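Stoltley Table Skills Project
Second progress report to the Arnora Fund
Submitted 02/07/2021

1. What this report covers

This report describes the work of our project since the first grant payment was received. It covers the preparation of the task sheets, the purchase of the small materials, the work on the sweeping task, and the money spent until now. The plan for the next period is at the end. We have tried to keep it short, as you asked after the first report.

2. Background in a few words

The project prepares a set of everyday table tasks for adults who are learning again to use their hands after an illness or an injury. The tasks are done sitting, with ordinary things that a person can have at home. Your grant of 3000 is for materials, printing and the rent of the room at Vuvivside. The staff hours are paid by Stoltley and are not included in the grant.

In the application we promised 6 tasks. Four of them are now written in full: folding a cloth, closing jars, sorting cutlery and sweeping up a small spill. The two others, pouring and wrapping, exist as drafts. We expected to have five finished at this point, so we are one task behind. The delay comes from the sweeping task, which needed more work than we had planned for it.

3. The sweeping task

The idea of the task is simple. Some dry beans lie on the table, and the person has to bring them into a dustpan with a hand brush and then empty the pan into a bowl. In the first version we used rice. It was too light and went everywhere, and after each session a long time was lost with cleaning the floor. Beans are easier to see and easier to pick up by hand if some are left. We now mix two kinds, because the big ones and the small round ones do not behave in the same way under a brush. The small ones roll, and a person has to slow down the movement at the end – this is a useful thing to practice.

We also changed the surface. The task was written at first for a dark table, but on dark wood the red beans were difficult to find for people with weaker sight. A white tabletop is now written in the task sheet as the standard. 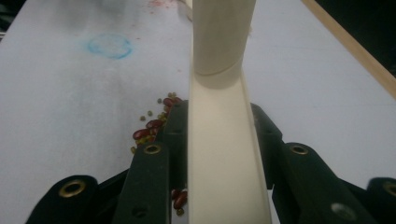
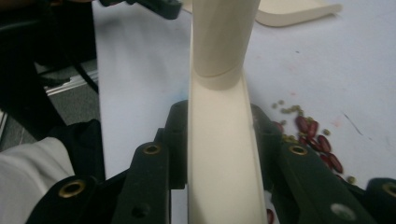
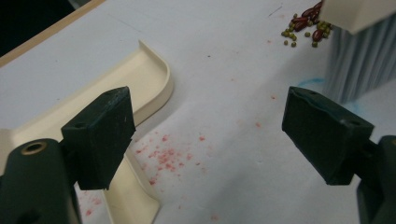 Vol. 2, No. 1, page 6
The sweeping materials at the white table, with the cream-colored plastic used in the task. The dustpan, brush and beans are in the third picture.

The choice of the brush took some time. We compared three types. The first had short and stiff bristles, and it threw the beans forward instead of moving them. The second was soft enough, but its handle was thin and difficult to hold for people with a weak grip. The one we kept has long bristles and a block handle, which can be held from above with the whole hand. It is not the cheapest one, but the difference in price is small.

For the dustpan the important point was the front lip. It must lie flat on the table. If there is a gap under it, the small beans go below the pan and the person becomes frustrated for a reason that has nothing to do with the hand. We returned one set to the supplier, Testa, for this reason. The replacement arrived in March and is satisfactory.

One question is still open. Fine powder is much harder to sweep than beans, and our advisers do not agree if it should be part of the basic task or a second level. For the moment the task sheet says beans only, and powder is mentioned as an option for people who are ready for it. We will decide after the next group of sessions.

4. Condition of the room and the table

The room at Vuvivside works well for us. It is quiet, and the light is good until late in the afternoon. The white tabletop shows marks of use, with scratches and colored stains which do not come off with normal cleaning. This has no effect on the tasks, but we would like to give the participants a cleaner surface. We do not ask for a new table. A removable cover was considered – we decided against it for the sweeping task, as any fold or edge stops the beans.

5. Money

From the grant of 3000 we have spent the following:

Materials (brushes, dustpans, jars, cloths, dry food): 542
Printing of the first task sheets: 338

The rent of the room will be paid in one sum at the end of the period and so does not appear yet. The cost of the materials is a little higher than in our budget because of the brushes that we bought for comparison. The printing was cheaper than expected, as we used black and white for the test version. We do not ask for any change between the budget lines.

6. What was difficult

Apart from the delay already mentioned, the language of the task sheets was a problem. The first sheets had long sentences and too many instructions on one page. Participants looked at the first two lines and then asked the trainer. We have rewritten all four sheets with one action in each line and larger letters. The trainers report that they are asked less often now, but we have not measured this.

7. Next period

We plan to finish the pouring and wrapping tasks, to test them with one group each, and to print the complete set. The decision about powder in the sweeping task will be included in the final version. We will also write a one-page list of materials, with simple advice on what to look for when buying a brush and dustpan, so that families can prepare the task at home.

The final report will follow the same order as this one. Receipts for the two amounts in section 5 are kept at the Stoltley office and can be sent at any time.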